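Cutting vinyl and card for classroom projects

Last updated: January

Set the blade so it marks the backing sheet without going through it. For plain card, start at force 100 and make 2 passes. Glitter card dulls a blade quickly; keep a separate one for it. Run a small test square in the corner of every new sheet.

Clean the mat with a plastic scraper and lukewarm water, then air-dry it face up. Store it with the film on.

Weed small letters from the bottom left, pulling the waste back flat against itself.

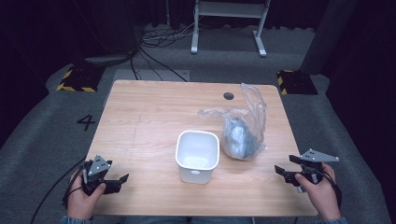 Plikeo wrote in to add that rotating the test square 45 degrees shows a chipped blade sooner.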